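Last updated: 13 November 2019

Bottle and button task, teleop. Etenesh drove, I kept the log. Switched to the slow speed setting after the first 3 runs, which were jerky near the table. 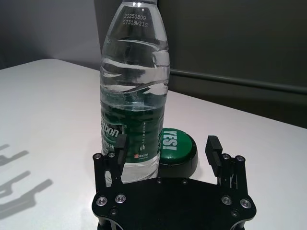 Wrist view: fingers open, bottle ahead, green YES! button behind it to the right.

The button sits close to the bottle – the right finger needs a wider approach. Kristóf wants 13 more demos with the button moved out before we train. Left to do: copy the logs to Csonka, ask Jamshid about the lag on the left pedal.

Recent entries
Csonka disk cleanup
Pedal mapping, second try
Hand-guiding notes (Dorottya)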